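Workshop Tips: Teaching an Arm by Hand and by Remote
Thursday, October 24, 2019
By Refugio Robles
41 shares | 9 comments

These notes apply to small six- or seven-joint arms on a bench, taught either by pushing the arm through the motion or by driving it with a remote controller. Most of them hold in simulation as well. Check your own manual for force limits before trying any of it on hardware.

1. Set the payload first. Hand guiding depends on the controller knowing what hangs off the wrist. If the gripper mass is entered wrong, the arm will sink or climb when you release it, and the drift gets recorded with everything else. Enter the gripper, then the gripper plus tool, and save both.

2. Guide from the link above the wrist. Pushing on the fingers twists the last joint and gives you a crooked approach. One hand on the forearm, one near the flange. Keep both out of the pinch point at the elbow.

3. Slow down before contact. Free travel can be quick. Drop to a quarter of that speed over the last couple of inches, in every demonstration, at the same height. Demonstrations that brake at different heights average out to one that brakes badly.

4. Do not pause to think. A stop of two seconds in the middle of a path is recorded as part of the task. Plan the motion with the recorder off, walk through it once, then record. If you stall anyway, discard the take. Trimming works only if the arm was completely still, and it seldom is.

5. Remote control: match the axes to your seat. "Forward" on the stick should be away from you, whichever way the base faces. On the Tavus controller this is the frame setting on the second menu page, and it resets at power-off. Half the bad takes at our Hartley bench came from that one setting.

6. Remote control: use the clutch. When your hand reaches the end of comfortable travel, disengage, recenter, engage again. Hold still for a moment on each side of the switch. Engaging with your hand moving produces a jump in the log.

7. Thin tools. Grip a rod high enough that the fingers stay clear of the container rim at full depth. Close the gripper with the rod vertical and check it from two sides. A small lean at the fingers becomes a large offset at the tip, and the tip will meet the rim before it meets the filling. Line up over the center of the opening, stop sideways motion, then descend. With sand or anything like it, go in straight and shallow the first time. Move sideways only after the tip is in, and watch the force reading as you do.
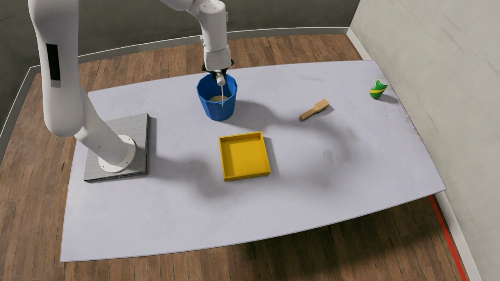 8. Vary the start. Move the container and the tool a little between takes, and write down how far. Nine takes from nine starting positions are worth more to me than a long run from one. Leave other objects on the table if they will be there when the task is run for real, and shift those too.

9. Logging rate. Dristeren's recorder will go faster than most people need. For pouring, stirring and poking I keep joint positions and gripper width at a modest rate and cap each take at 2,000 samples. Anything over the cap is usually a take with a stall in it (see 4).

10. Replay before you collect more. Run the first good take back at half speed with a hand on the stop button. Watch the approach and the release. If the replay misses, look at the payload entry and the base mounting bolts before blaming the demonstration.

11. File names. Task, operator initials, take number. No spaces. Put failed takes in a separate folder with a one-line note on the failure. I went back to a folder of those in February to fix a grasp problem and had 14 usable notes out of it.

Correction to the previous page: the Prernasside foot pedal is normally open, so it must not be wired as a stop. Use it for start and end of recording only.

9 comments | Share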